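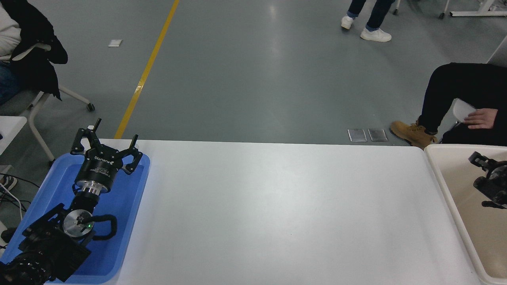
Do you know a family story that has never been written down? The Roltmont Neighborhood Cookbook needs it, along with the recipe that goes with it! We're looking for home cooks, bakers, picklers and people who just remember what their grandmother did with a cabbage. Recipe evenings happen at a long white table with plenty of room to spread out your cards and clippings, so bring the whole shoebox if you like. If your blue plastic tray at home is full of loose scraps with grease spots on them, even better.

What we're asking for

One recipe you make at home, and a story to go with it. The story can be as short as a paragraph. You don't need to measure like a professional (a "handful" is fine, we'll work it out with you) and you don't need to have invented the dish. Recipes in other languages are very welcome. Kamala Kamath reads Hindi and Kannada, and Apolinar Contreras will help with anything in Spanish.

We also need 24 test cooks. Each test cook gets 7 recipes to try in their own kitchen between now and January, and fills in a one-page sheet for each. Grocery costs are paid back when you hand in receipts.

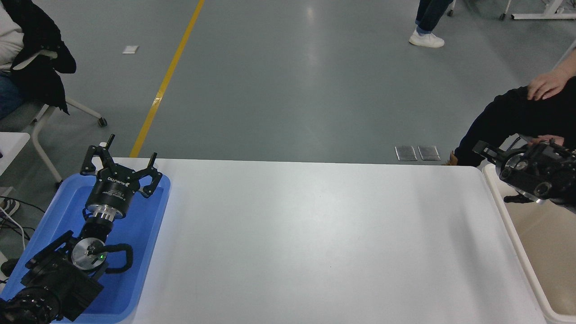
Test cooks should be 18 or over and have a working oven and stovetop. Please tell us about allergies and anything you don't eat, and we'll match your recipes to that. Beginners, please apply! If a recipe only works for someone who has cooked it for forty years, we want to find out before it goes to the printer.

The book will be printed by Setiten in a run of 2,000, and everyone whose recipe goes in gets two copies.

How to join

Write to Fatima Van der Merwe, Roltmont Neighborhood Cookbook, or leave a note at the front desk of the Celberg Street library. Say whether you want to send a recipe, test, or both, and give us a phone number. Test cooks need to sign up by Thursday, July 23, 2026. Recipes can come in a little later.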